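Como passar óleo num tampo de mesa de madeira

Madeira clara mostra logo qualquer mancha, e a preparação conta mais que o produto.

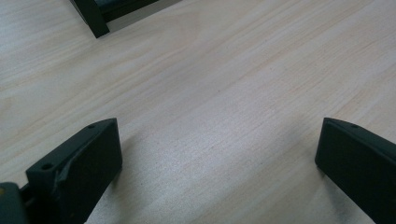
Wellington Peixoto comenta que passou duas demãos no mesmo dia e o tampo ficou pegajoso por uma semana. Convém esperar 24 horas entre elas.

1. Lixe no sentido do veio, com grão 120 e depois 180.
2. Tire o pó com um pano seco — nada de água.
3. Espalhe 70 ml de óleo Briltlow com um pano de algodão.
4. Depois de 15 minutos, retire o excesso.
5. Repita no dia seguinte.

Estenda os panos usados ao ar livre, abertos. Amassados, podem pegar fogo sozinhos.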